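Keeping the Glass Cell Alive: Project Report
Losach Lab, Fall Term

1. What I was supposed to do

My project was a lot less glamorous than everybody else's. The other people in my section got to build things. I got a cell that had already been built, by students who graduated, and my job was to set it up again, write down how it's looked after, and fix whatever was broken. The cell is called Plallero. It's one arm, one two-finger gripper, a small camera at the wrist, a white work surface and a rack for stemmed glasses, and the task is to take a glass by the stem and hang it upside down in the rack by its foot. (Yes, I have been asked a lot of times if it can also pour. It can't.)

I started in the first week of September with a binder that had no table of contents and a folder of programs named things like final_new_2. My partner for the first part was Lihua Hao, who moved over to the conveyor project once the arm was running, but a lot of the homing section below is her work and I want that on record.

2. Getting it to home

The arm wouldn't home when we first powered it up. It would start, move the base joint a little, and then stop with a following-error message on joint four. We did what you're supposed to do and checked the cables before blaming the software, and for once it was a cable! The encoder lead for that joint had a connector that was seated but not locked, so it was fine standing still and dropped out as soon as the arm swung. We locked it, put a strain relief clip on it, and it homed on the next try.

After that I redid the zero marks. The old ones were pen lines on masking tape, and the tape had crept. I cleaned the joints and used paint pen, with a thin line across both halves. If you're taking over this cell, check those lines before you check anything else. It takes a minute and it would have saved me an afternoon in week three, when I was chasing an offset that I thought was the camera and it was just joint six sitting a hair off zero.

3. The gripper

This is where most of my hours went. When we first ran the old program, it dropped or slipped 7 glasses in the first session, and I only had so many glasses. So I stopped using real ones for a while and ran on a piece of acrylic rod the same thickness as the stems, which I recommend to anybody.

I found two things wrong. First, the fingertips were glazed. They have a soft pad on the inside faces, and the pads had gone hard and shiny, so the stem could rotate between them even when the force was okay. I swapped in new ones from the drawer (the Odera pads, the plain ones, not the ribbed ones – the ribbed ones look like a good idea and then leave the stem sitting in a groove at an angle). Second, the fingers weren't parallel. One of the mounting screws had backed out, and at full close the tips touched before the roots did. I shimmed the left finger, tightened both down with threadlocker, and checked it by closing on a feeler gauge at the tip and again near the base.

The closing force was set in the old program at a number with no comment next to it. I started low and came up until the rod stopped turning when I twisted it by hand, then added a small margin. It's in the program now with a comment. Please don't delete the comment.

4. Wrist camera

The wrist camera looks past the fingers toward whatever is being gripped. Before you trust anything it tells you, clean the lens cover. I used to do it once a week and now I do it at the start of each session.

Lighting was my big headache. Clear glass is hard for it anyway, and the white surface behind picks up soft shadows that the old edge finder loved to call edges. What the edge finder likes best is the foot, when it comes up as a wide flat oval with a bright rim all the way around. The stem is much worse, because it's all highlights and curved reflections. So I rewrote the check to look for the rim of the foot first and work out the stem from the middle of it, and I lowered the exposure until the rim stopped blooming.

The colored glasses are way easier. I tuned on the yellow one like everybody would, got very proud of myself, and then put a clear one in and had to start over. Tune on clear first. 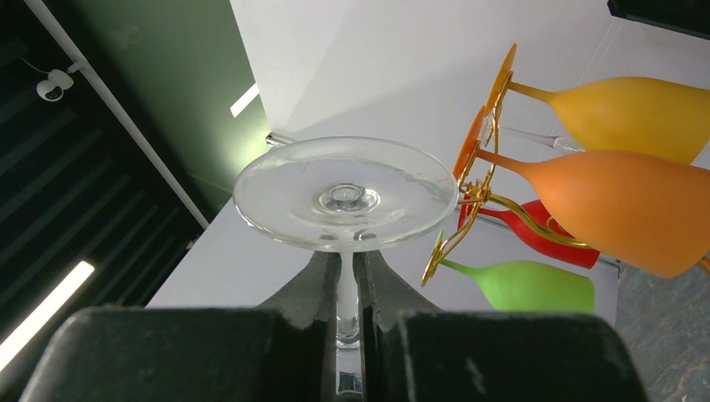
Sumaiya Cassim read my draft and wrote back that the camera section was fine, but that I was wiping the lens and never wiping the glasses, and fingerprints on a foot will break up a rim just as well as dust on the cover. She also wanted to know why I calibrated with the gripper open when every real measurement happens with it closed.

Both fair. On the first one, I now wipe each foot with a dry microfiber cloth before it goes into the cell, and I've put that in the checklist in section 6. I haven't measured how much it helps, so I won't claim anything. On the second, I didn't have a good answer, I just copied the old procedure. I redid the calibration with the fingers closed on the acrylic rod and the result moved by less than a millimeter, but it did move, and the closed version is what's saved now.

5. The rack

The rack is gold-colored metal wire with curved loops that hold the glasses by the stem, close to the foot. It's pretty, and it is a terrible fixture. It wasn't made for a robot to find. The loops can be bent by hand, which means they get bent by hand, every time somebody leans over and hangs a glass in it to be helpful.

My first idea was to build a better rack. My advisor said the task is this rack, so deal with this rack. Okay! What I did instead:

I picked the lowest loop as the reference and taught every other position relative to it. When the rack gets bumped as a whole, you only re-teach one point. When a single loop gets bent, you bend it back, using the acrylic rod as a go/no-go – it should slide in with no push and not rattle.

I also added a slow approach for the last little stretch before the loop. The old program went in at full speed, and if the loop was off, the first you heard of it was a ping. The slow approach watches the wrist force and backs out if it sees a side load. It makes each cycle longer, and I think it's worth it, though the conveyor people disagree and have told me so at lunch more than once.

The order you fill the rack in matters too. I had a run where the arm hung the near glasses first and then had to reach over them, and the finger block came very close to a bowl. The bodies of the fingers are a lot wider than the tips! You forget that when you only look at the grip point. The program now goes from the back forward.

6. Start-of-day checklist

This is what's taped to the cabinet door.

Check paint marks on all joints before power.
Power on, home, listen. A click on joint four means look at the encoder connector.
Wipe lens cover.
Wipe the feet of the glasses.
Check pads for shine. If they're shiny, change both, never one.
Close on the feeler gauge at tip and base.
Rod test in the loops.
Three slow cycles with the rod.
Three slow cycles with a clear glass.
Then full speed.

Pads come from the drawer marked Skandex, which is the old name for the project and has nothing to do with what's inside. I meant to relabel it.

7. Results

I ran the cell over the back half of the project with the new pads, the new calibration and the slow approach. I logged 498 cycles total. Of those, the first 115 were with the acrylic rod and I don't count them as real results. I then did 303 cycles with colored glasses, and the rest with clear. No drops with the colored ones. With clear glasses I had a few failed finds, where the camera couldn't get the rim and the arm stopped and asked for help, and one slip where the stem turned in the pads. I changed the pads after that one, a bit early, and haven't seen it again, but the run after it was short so I wouldn't lean on that.

No broken glass since the shim went in. I did break one myself at the sink.

8. Left to do

The threadlocker on the left finger should be looked at again before winter break. I used the medium kind and I'm not sure it was fully degreased.

The exposure is set by hand for the lights being on. If the blinds are open in the afternoon, the rim check gets unreliable and you'll need to drop it again. A proper fix would be a shade over the work surface or an auto setting that only looks at the foot, and I ran out of time for either.

The backup of the controller is on the lab drive under Plallero, with the calibration file next to it. There's an older calibration in there as well, made with the gripper open. Use the one with "closed" in the name.

Turned in October 22, 2018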